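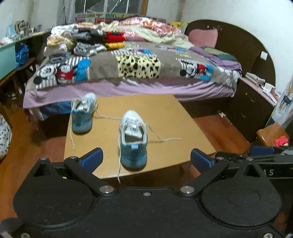

Two trainers on a light wood-coloured table, heels to the front.

Kestbridge Walking to Work Scheme: Coordinator's Diary
Entry 16

The morning was given to the Tirine Road route, which has been the subject of more correspondence than any other since the scheme opened. I walked it from the railway station to the council offices in the company of Fereshteh Bakhtiari of the highways section. We left at the hour when most members set out and kept to the pace given in the leaflet. The journey took 19 minutes. The leaflet allows 16, and it will be corrected at the next printing.

The delay occurs at one place, the crossing by the Yazdani bakery, where pedestrians must wait through two full changes of the lights before reaching the far pavement. Ms Bakhtiari confirmed that the timings date from before the one-way system was altered. She has undertaken to submit a request for review, although the section's programme for this part of the town is full until September. I have asked that the request be recorded in the meantime, so that members who write to us can be told that it exists.

The surface between the bakery and the old tannery wall is acceptable. Beyond the wall there is standing water after rain, and several members have taken to walking in the road. This was reported in the previous entry and no reply has been received. A second letter went out this afternoon.

At midday I met Abbas Naseri to go over the membership returns for 2025. The position is sound. Almost all of those who joined in the spring are still walking on three days of the week or more, and the returns from the hospital are much improved now that cards may be handed in at the porters' desk. The returns from the Gedard works remain poor. Mr Naseri is of the view that the early shift has been badly served by us: our guided walks begin an hour after that shift has started, and the route map stops short of the works gate. I accept both points. A revised map will be drawn, and Mr Naseri will enquire whether a walk might be led at the end of the shift instead.

A question was raised about the reimbursement of footwear. The rules provide for a contribution once in each year on production of a receipt, and they make no mention of insoles, laces or repairs. Two claims for resoling have been held over on this account. I have allowed both, as a repair costs the scheme less than a replacement, and the wording will be amended to say so. Claims for umbrellas continue to be refused.

Setareh Kordestani telephoned from the primary school to ask whether parents might join the northern route as far as the park gates. There is no objection in principle. The difficulty is one of numbers on the narrow pavement outside the chemist - prams in particular - and I have suggested a trial of one fortnight, with the party leaving a little earlier than the main group.

Negin Shojaei has given notice as leader of the evening walk and will be moving away from the district. Her records are in excellent order and have been passed to Valquíria Dantas, who will lead from next week. The meeting point is unchanged.

Weather: dry until four o'clock, then light rain. The evening walk went out as advertised.

Outstanding: tannery wall, second letter. Leaflet timings. Map to the Gedard gate. Key to the notice board at the station, which is still missing.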